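用了一个秋天的手持采集夹爪:Narkik 二指套装使用评测

我们组做的是家居和零售物品的抓放学习,需要大量人手示范的数据。以前用遥操作臂采,一个熟手一上午也出不了多少条,而且臂只有一台,别人只能排队。今年换成手持夹爪,买的是 Narkik 的二指套装,从开箱用到十一月,一共留下 2,525 条有效示范。下面按使用顺序写,好的坏的都写,供准备买同类工具的人参考。

先说配置。套装里有手持主体一个、安装板一对、软指两对、鱼眼镜头一枚、标定板一张、充电线一根。没有收纳箱,只有一层泡沫,搬去外面采集时要自己找箱子装。说明书是英文的,中文版可以在网站上下载,翻译基本能看懂,有一处把张开和闭合写反了,第一次装的时候要留意。

组装不难。软指用螺丝固定在白色安装板上,工具自备。第一次装完用了一小时,后来换指只要 5 分钟。螺丝建议每天开工前检查一遍。我们有一次采到一半,左边的软指松了一点,肉眼看不出来,回放时才发现指尖位置一直在慢慢偏,那一批全部作废。之后我们在安装板和软指根部画了一条对齐线,松了马上能看到。

软指是这套东西里我最满意的部分。鳍条结构,颜色是很亮的洋红,夹圆瓶子时会顺着瓶身弯过去,用力不用很大就能夹稳。颜色亮还有一个好处:在画面里很容易和背景分开,做指尖分割时少写不少规则。不过采集的物品里如果也有粉色,分割就会出错,粉色瓶盖、粉色印花的包装都碰到过,需要单独处理,我们后来是靠安装板的位置来约束范围。

软指的缺点是怕薄的东西。卡片、单张纸、薄塑料片,平放在桌面上基本夹不起来,指尖会先弯。要采这类物品,得把它推到桌边再夹,或者换硬指。硬指要另外买,我们试过 Grosodow 的一款,孔位对得上,但是指尖表面偏滑,夹玻璃瓶不放心,最后还是按物品分开用。

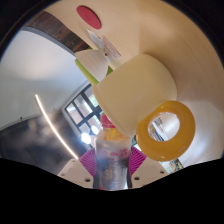 镜头的视野很宽,这一点对学习有帮助。模型除了看到夹爪里的东西,还能看到房间的窗、墙、灯,做位姿估计时有足够的特征可以跟。代价是边缘畸变大,靠边的物体弯得厉害,直的灯管也会变成弧线。标注人员刚开始不习惯,框总是画偏,培训两天以后好了。如果你们的训练流程要先去畸变,记得留原图,去畸变以后四周丢掉的内容不少,我们后来直接用原图训练,效果没有变差。

光线是最需要注意的问题。自动曝光反应偏慢,夹爪从柜子里转向窗户时,会有一小段过曝,瓶子这类反光的物体上会出现白色的亮条。我们的做法是尽量让人背对窗户站,拉一层薄窗帘,室内灯全开。实在避不开窗的房间就放在下午四点以后采。也有同事认为应该保留一部分逆光数据,让模型见过,我同意,但比例要自己控制,不要因为偷懒让逆光占了一半。

透明物体和带液体的瓶子,定位本身没有问题,因为定位主要靠背景。问题在后面的标注:瓶身反光和透明的部分混在一起,自动分割的轮廓经常断开。这类样本我们全部人工复核,速度慢一些。环形的东西也类似,中间的孔能看到后面的房间,自动工具喜欢把孔一起填满。

手感方面,主体偏前重。单手拿着连续采,二十分钟左右手腕开始酸。我们规定每人每次最多 60 条,然后换人。扳机的行程合适,回弹有点硬,手小的同事反映要用两根手指扣。握把表面是光滑的塑料,夏天手出汗会打滑,缠一圈网球拍吸汗带就解决了。

扳机和夹爪开度之间不是完全线性的,快要闭合的最后一段,手上动得多,指尖动得少。厂家给了一张换算表,我们自己重新测过,中段和表上一致,末段有差别。如果你的策略直接学习开度数值,建议每换一次软指就重测一次。步骤很简单,夹几块已知厚度的垫块,记下读数就行。

软件部分。随机附带的采集程序能用,界面比较旧。开始和结束各按一次键,会有提示音,戴着手套也能按到。每条示范单独存一个文件夹,命名按时间,没有任务字段。我们写了一个小脚本,开工前输入任务名和房间编号,采完自动改名。导出格式支持两种,转换到我们自己的格式花了一天。数据管理用的是 Calvo,和这套硬件没有现成接口,但它读文件夹就可以,没有遇到麻烦。

丢帧的情况有,集中在存储卡快满的时候。程序不会主动报警,只在日志里写一行。建议卡用到八成就换,别等它满。另外要注意,每次换卡后第一条的时间戳偶尔不准,图像和位姿差了几帧。我们现在换卡后先空采一条扔掉。这个问题反馈给厂家以后,得到的回复是下个固件会改,到我写这篇时还没有更新。

续航写得比较保守,实际够用。一块电池能撑一个上午,中午充电,下午接着用。边充边采也可以,只是线会拖在手边,做大幅度动作时碍事。

再说一点采集安排上的体会,和工具本身关系不大,但是买了以后一定会遇到。示范的质量很看人。有的人动作干净,伸手、夹住、抬起、放下,中间没有多余的晃动;有的人习惯在半空停一下想一想,模型就把停顿也学了进去。我们每周五把当周的数据抽一部分放出来大家一起看,看完当场删。起初删掉的不少,后来渐渐少了。物品的摆放也要经常换,同一个瓶子一直放在同一个位置,采再多也只是重复。

房间同样要换。最早一批全部在一间屋里采,训练出来的策略在那间屋里表现很好,换到隔壁就开始乱找。后来轮换房间,每间采的条数少一些,整体反而稳了。手持夹爪在这方面比固定机械臂方便得多,拿着就能走,到了新地方重新建一次图就可以开始。

和别家比较。Jimov 的同类产品我们借用过 2 周,主体更轻,握把更舒服,软件也新一些,任务字段是自带的。但是它的镜头视野窄,快速转动时容易丢定位,在白墙多的房间尤其明显,而且软指不能单独买,坏一根要换一对加安装板。如果采集地点固定、环境特征丰富,Jimov 也是可以考虑的。我们要到处跑,所以选了 Narkik。

耐用程度目前看还行。主体摔过一次,从桌面高度掉到地上,外壳裂了一条小缝,不影响使用,重新标定后误差和之前一样。软指用到第二个月,指尖的纹路有磨损,夹光滑的瓶盖时开始打滑,换新的一对以后恢复。软指算消耗品,下单时最好多买几对,补货等的时间比较长。

优点:软指夹持稳,视野宽,定位可靠,换指快。
缺点:前重,曝光慢,软件没有任务字段,换卡后时间戳有问题,不带收纳箱。

适合已经有训练流程、需要换着地方大量采集的小组。如果只是想采几十条试试方法,可以先找人借一套,标定和数据转换的前期时间不短。固件更新以后我会回来补充时间戳那一项。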